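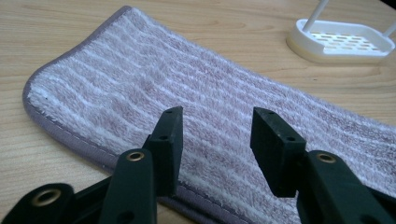
Washing Microfiber Pads and Towels

Microfiber stops picking up dust once the fibers are clogged or coated. Most of the time a proper wash brings it back. The steps are the same for flat mop pads, looped pads and plain towels.

Before you start

Take the pad outside and shake it hard. Pull off hair and lint by hand, or use a stiff brush on the looped side. Rinse out any floor cleaner under the tap until the water stops foaming.

Sort the load

Wash microfiber by itself. Cotton towels shed lint, and the loops will hold on to it through several washes. Keep pads used on bathroom floors apart from kitchen ones.

Wash

1. Set the machine to warm, 100 degrees F if yours shows a number.
2. Use half the usual amount of liquid detergent. Powder can leave grains in the pile.
3. Skip fabric softener and bleach. Softener coats the fibers and bleach breaks them down.
4. Run a second rinse if the water still looks cloudy.

For greasy pads, soak them first in a bucket of warm water with a teaspoon of dish soap. Leave them for 80 minutes, squeeze them out and wash as above.

Dry

Hang pads by one short end, or tumble them on low with no dryer sheet. High heat can melt the tips of the fibers, and a pad that feels scratchy has probably been dried too hot. Don't iron them.

Stiff pads

If a pad comes out stiff, soak it overnight in a gallon of water with a cup of white vinegar, then rinse and wash it again without detergent. Replace it if it still pushes water around the floor after that.

Updated 23 October 2023 by Lurdes Patrício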